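How Long Does a Kitchen Table Stay a Homework Table?
Class project report, Dagim Teshome

I picked this topic because of my own family. When I was little, all three of us kids did homework at the kitchen table, and by the time I got to high school I was the only one left there (my sisters had moved to their beds, which our mom hated). So I wanted to find out where students in Paterson really do their work, and whether the place makes any difference to how they feel about it.

My partner was Wubit Berhe. She wrote most of the survey and I did most of the walking. We handed out 200 paper forms at two schools and the Sunday market and got 62 back. I was kind of crushed by that, but our teacher said it was plenty for a class project. We also asked people to keep a diary for one school week — where they sat, what time they started, who else was in the room, and what got in the way.

The form went through a lot of versions. In the first one we asked "Do you have a good place to study?" and every single person we tried it on said yes. Wubit changed it to "Where were you sitting last night at 7 p.m.?" and suddenly we had real answers. Beds, stairs, a parked car, the laundromat on the corner. One girl did her reading in the bathtub with a pillow!

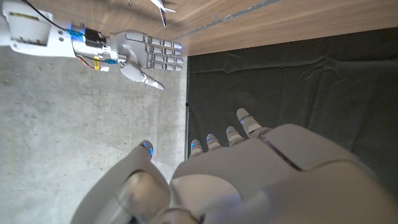
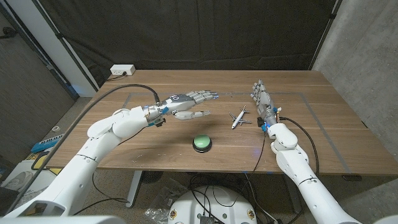
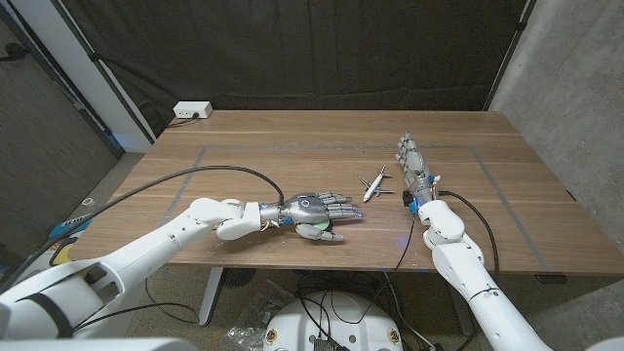
Wooden table with a walnut-look grain, second and third pictures.

The table people were my favorite group. They complained the most — crumbs, little brothers, somebody always needing the space for dinner — but in the diaries they also wrote down the shortest homework times. The bed people said they were comfortable and then wrote things like "fell asleep, finished on bus." I don't want to make too much of it, because maybe kids with less homework just pick the table. We didn't ask how much they had, and we should have.

Noise surprised me too. I expected everyone to want quiet, but 40 of our forms had "some noise is fine" checked, and a bunch of people wrote in the margin that a silent room made them nervous. I'm like that myself, so I was happy to have company.

If I did this again I'd start before May, when everybody is already thinking about exams and their week isn't a normal one. I'd also hand out pens with the diaries. Wubit wants to try the same questions with teachers and see where they do their grading. My guess is the couch.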